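Tisadau gripper kit, two-finger
£2,919, or £3,225 with the wrist camera

I'd budget for the dearer one, to be frank. I priced up 4 kits for our laundry-folding job last November and went back for cameras on every single one (ouch!). Allow a bit for spare cables too, and ask Joma for a delivery date before you book anyone in to fit it.

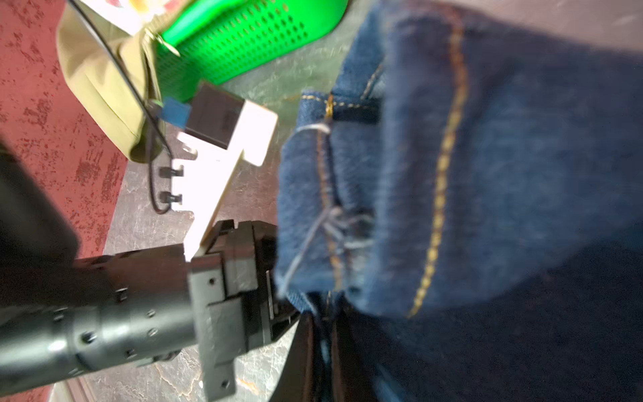
1 min read

Jeans are a good test before you buy – thick hems, stray threads, the lot!

Siiri Lindqvist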